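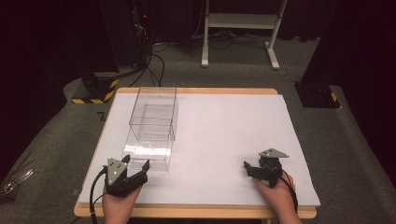
Dos cajas transparentes sobre un tablero blanco.

Hilo corto sobre la geografía de Tridia, un archipiélago del que se escribe poco.

Tiene 16 islas, pero solamente seis están habitadas. La mayor se llama Vava.

El punto más alto es el monte Nullden, de 3.766 metros. En mayo todavía conserva nieve en la cara norte.

El río Shi nace allí y baja hacia el este. Es corto - y muy rápido.

Hay dos estaciones, la seca y la lluviosa. Mañana sigo con las costas.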